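May
Submitted by the Packaging Waste group, second-year Environmental Technology

Source separation of drinks containers in the Sivton building

1. Background

The Sivton building has one mixed bin on each floor. Waste is collected by Trevach, which charges a higher rate for any load in which food, liquid and packaging are found together. The aim of this project was to find out whether a simple two-way split, plastic bottles in one container and aluminum cans in another, could be taught with a tabletop model before any new bins were bought.

The budget was 2,000 lira. Most of this went on printed signs from Öztürkmen, and the remainder on cups and tape.

2. Method

Coloured paper cups were used as model bins. Grey was assigned to plastic bottles and yellow to cans. The colours were fixed at the start and not changed between sessions, as an early trial with swapped colours gave results that could not be compared. Labels were left off the cups on purpose — the colour rule had to be learned from the instruction sheet alone.

Small containers were chosen so that a full sort would fit on one table. Caps were left on the bottles. Tabs were left on the cans, because Betari, the firm that supplied the sorting guidelines, accepts them attached.
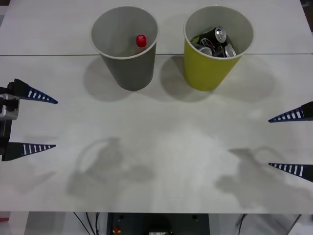 One written comment on the draft asked why the caps were not taken off first, given that a sealed bottle holds air and takes up more room in the bin. The point is a fair one. Removing caps would need a third container, and the sheet would have to explain it. We kept to two.

3. Results

The sort was run with 18 participants, and 100 items were handled in total. Errors fell mainly on the first item of each run. Cans were placed correctly more often than bottles. Several participants said that they already linked yellow with metal from bins at home, which may account for the difference.

Paper cups proved too light for cans. A cup with cans leaning against one side tipped easily when the table was knocked, and two runs had to be started again.

4. Further work

Heavier containers should be used in the next round — rigid tubs of the same two colours would do. The instruction sheet also needs a line on crushed cans, which were left out of this trial. Signs for the second floor are still with the printer.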